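Cuaderno de taller, Retasmont
Entrada del 19 abr 2020

Tintes negros sobre algodón, continuación

Retomo las pruebas de negro con hierro y taninos donde las dejé en la entrada anterior. Sigo con el mismo algodón de Monuton, la tela de sábana, ya descrudada. Me queda poco del rollo y no quiero mezclar lotes hasta cerrar la serie.

Descrudado

Carbonato sódico y jabón neutro, hervor suave, dos horas. El agua salió amarilla la primera vez y casi limpia la segunda. El lote pequeño que descrudé con una sola pasada lo aparto, porque al mojarlo todavía se ven zonas donde la gota tarda en entrar. Apuntar para quien venga después: la prueba de la gota se hace con la tela seca del todo, no recién planchada.

Tanino

Agalla molida al 20 % sobre peso de fibra. Agua a mano caliente, remojo de toda la noche, removiendo cuando me acuerdo. Ivars Eglītis propone cambiar la agalla por corteza de castaño, que aquí se consigue sin pedirla fuera. He hecho una tira con castaño y el fondo queda más pardo. Para gris me sirve. Para negro habría que ver si el pardo asoma después del hierro.

El filtrado, mal. La media de nailon deja pasar el polvo fino y se pega a la tela en puntitos que luego el hierro vuelve negros. Pasar a filtro de café, aunque sea lento. Jõgi vende unas bolsas de malla para esto, pero el pedido mínimo es absurdo para lo que gastamos.

Hierro

Sulfato ferroso al 3 %. Baño aparte, en frío, 20 minutos. El cambio de color es inmediato y engaña, parece negro en el cubo y al secar baja a un gris pizarra. Segunda vuelta completa (tanino, aclarado, hierro, aclarado) y ya se acerca. Con la tercera vuelta se nota poco la diferencia de color y mucho la del tacto: la tela se pone áspera. Me quedo en dos.

El agua de aquí es dura y creo que nos está tirando el gris hacia el azul. Hice una muestra con agua de lluvia del bidón y salió más neutra. Una sola muestra, no vale como conclusión. Repetir.

Recordatorio: la olla del hierro no se usa para nada más. Está marcada con cinta roja y aun así alguien había dejado dentro la cuchara de las cochinillas.

Baño de campeche

Sobre las tiras con dos vueltas, extracto de campeche, media hora a fuego bajo. Negro bueno, algo violáceo a contraluz. Una punta de gualda en el mismo baño corrige el violeta. La cantidad de gualda la puse a ojo y no la pesé, así que esta parte hay que rehacerla entera con balanza.

Lavado y frote

Las muestras 1 a 23 pasaron por lavado a mano con jabón neutro. Las que no se aclararon bien después del hierro soltaron color en la primera agua. Las de campeche sueltan siempre algo; a la tercera agua ya casi nada. Frote en seco con paño blanco, diez pasadas: manchan las de campeche solo, las de campeche con gualda menos. Frote en húmedo manchan todas.

Lectura de los negros

Comparar negros es lo que más tiempo lleva. Dos tiras que parecen iguales sobre la mesa de madera dejan de serlo encima de blanco, y el pliegue oscurece todo. Criterio para esta serie: fondo blanco, luz de ventana del norte, nunca con la bombilla, y mirar primero la tela colgando y luego extendida. Los bordes beben más tinte que el centro y no cuentan.

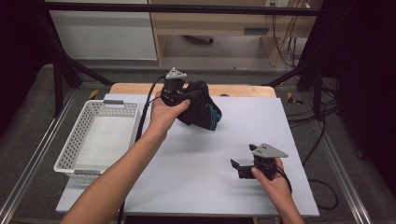
Almacenaje

El hierro sigue trabajando en el armario. Las muestras de la serie de septiembre, guardadas dobladas, tienen la línea del doblez más débil que el resto y una de ellas se rasgó al abrirla. Desde ahora se enrollan en tubo de cartón con papel sin ácido entre medias. En Ernville guardan un cuaderno de muestras de hacia 2000 con el mismo problema, los negros comidos y los rojos intactos.

Probar un aclarado final con un poco de creta en el agua para bajar la acidez. Comprobar con tira de pH antes y después.

Pendiente

Repetir la muestra con agua de lluvia, mínimo cuatro tiras.
Pesar la gualda.
Castaño con dos vueltas de hierro, y luego con campeche.
Preguntar a Ivars de qué tamaño muele la corteza.
Tiras a la ventana sur para la prueba de luz, media tira tapada con cartulina.
Comprar filtros de café y guantes de la talla pequeña.
Pedir a Monuton otro rollo, preguntando si es del mismo telar.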